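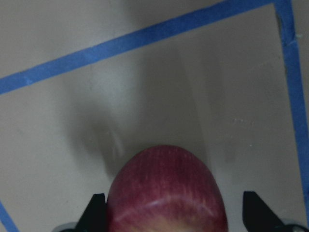 Deep red with fine pale streaks, on a light gray surface

Kollo Red Apple, single or by the box

Okay, so I'll admit these are the ones I snack on while I pack your orders (sorry, Tamuno, I know they're stock!). I'm Omolara Usman, I run the fruit side of Lesovlow, and the Kollo is the apple people write to me about most.

The skin is that deep raspberry kind of red with thin pinkish stripes running down it, and every one is a little different. Some come in almost solid red, others have a lot more yellow at the bottom. They taste the same to me, but if you're filling a bowl for a table and want them darker, put it in the order notes and I'll pick through the crate for you.

Flavor is sweet first, then a bit sharp. I like them raw, sliced thick with cheddar. They hold up fine in a pie too, though you'll want less sugar than your recipe says - I cut mine in half.

Weight: around 200 grams each
Small box: 1000 grams
Season: from September until we run out
Grown at: Kesia orchard, row crop, hand picked
Item number: 347

Keep them in the fridge drawer, away from the lettuce, and don't wash them until you're ready to eat. Bruised one in your box? Send me a picture and I'll put an extra in your next order.

Boxes go out in the morning. Order by 3 p.m. to make the next day's run.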